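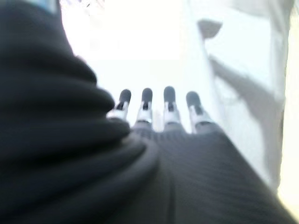
How flat does a white sheet have to be before the bed counts as made?

Flat enough that a guest standing at the door sees no ridge or bunching on top. Faint creases in clean cotton are allowed, whatever the poster in the linen room says.

Faltville Adult Evening Program
Housekeeping Practice II
Unit 8: White Bedding -- Fitting, Draping, Judging
Notes by Rocío Bravo
Revised August 12, 2022

Bring these notes to the practical. The reading in the binder covers the same ground in more pages and I disagree with a fair amount of it, as marked below.

1. What the binder claims

The binder chapter (photocopied from an old Segura Hotel staff manual) makes four claims about white bedding.

a) White shows dirt sooner, so it is cleaner.
b) A higher thread count lies flatter.
c) A bed made correctly needs no second look.
d) Hospital corners are always better than a loose drop.

Claim (a) mixes up two things. White shows some dirt sooner. Coffee, makeup, blood, rust, fine. It does a poor job of showing body oil until the oil has yellowed, and by then the sheet has been through the wash many times with the oil still in it. It also hides white lint and pale hair very well. Run your palm over the sheet. If you only look, you will miss things.

Claim (b) I have never been able to confirm. The Wusix sales sheet in the back of your packet says their 400 count sheet "falls flat on its own." We put one on the practice bed last October straight from the package and it had fold lines in it the next evening. How a sheet lies depends mostly on how it was dried, how long it sat folded, and whether you pulled it evenly. A cheap sheet taken promptly from the dryer will beat an expensive one that sat in a basket overnight.

Claim (c) is simply wrong. See section 4.

Claim (d) depends on the bed. See section 3.

2. Putting the sheet on

Work from the head to the foot. Center the fold line first, then open the sheet outward. Students like to throw the whole thing in the air and let it settle, the way it is done in commercials. It looks good and it puts the sheet down crooked about as often as straight, and then you walk around the bed twice to fix it.

Once it's down:

Check the drop on both long sides before you tuck anything.
Tuck the head end.
Pull toward the foot with both hands, shoulder width apart, palms down.
Smooth from the middle out to the sides. Do not smooth from one side across to the other, you'll push a ridge ahead of your hands and end up with it at the far edge.
Leave the corners for last.

If there is a crease across the middle, pull the two sides at the level of the crease. Pulling at the foot does nothing for it. People do it anyway.

On sprays: Plurnel and similar products are sold as crease releasers. My opinion is that plain water in a clean bottle does nearly all of what they do. Use very little, let it dry before the top layers go on, and don't spray at all if the mattress has no protector. The perfume is a separate problem, and guests complain about it.

3. The drop at the sides

A tucked side is neat and it stays put. It also takes longer and some sleepers hate it and kick it out within minutes. A loose drop is quicker and looks softer, but every unevenness shows along the lower border, especially with a cover that comes down near the floor.

Look at three things on a loose drop: whether the lower edge runs level, whether the fabric hangs in soft vertical folds or is dragged sideways, and whether the corner hangs free. A rounded corner near the floor is a place where dust collects, and where somebody's shoe lands. If the cover touches the floor when you kneel on the bed, it is too long or it has been pulled over too far on that side. Fix it before you place pillows.

Where two pieces of white fabric meet, the line between them should look deliberate. Matching whites is harder than the catalogs let on. Two "whites" bought in different years will seldom agree in daylight, one goes blue and the other gray. I would put the older one underneath and stop worrying.

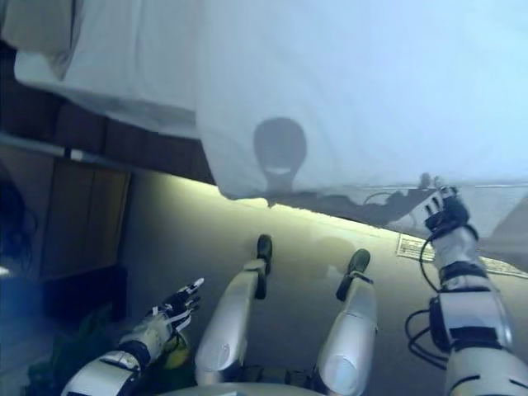

Fig. 8.1. White fabric lying mostly flat, faint creases near the middle; soft vertical folds in the section at left.

Be careful judging whiteness under uneven light. The same cloth can read bluish in one part and grayish in another with nothing wrong with it. Before you strip a bed for a gray patch, move yourself, or move the lamp, and look again. Shadows fool people all the time in this course. One student rewashed a perfectly clean cover over a shadow, and I had signed the slip, so I am not blaming her.

4. The second look

The Segura checklist has 11 boxes for the bed alone. I have watched people tick all of them without bending their knees. A checklist filled in from memory at the cart is worth nothing, and I'd sooner have a short list done at the bedside.

My short list:

Step back to the door and look across the top at a low angle.
Walk the long side and follow the lower edge with your eyes.
Palm over the middle of the sheet.
Lift one pillow or cushion and look beneath.

The low angle matters. From directly above, a sheet looks flatter than it is. A crease that vanishes when you lean over the bed may be plain from the doorway, and the doorway is where the guest starts.

Pillows and cushions go on after the second look. They cover up poor work at the head of the bed and they leave dents and creases of their own if you drop them. Set them down.

5. Practical

Meet in Room 732, not in the linen room. Closed shoes, no rings with raised settings (they snag). You will each make one bed with a loose drop and one with tucked corners, then inspect a classmate's.

Graded: evenness of drop, surface, corners, your written inspection. Speed is not graded. The binder says it should be. I've seen what comes of that, and in this unit you can take your time.

For the written inspection, write what you saw and where on the bed you saw it. "Looks nice" gets no credit. "Crease, foot end, left side" gets credit. If you found no fault, say which places you checked.

Reading for Unit 9: binder section on blankets. Skip the page on starch.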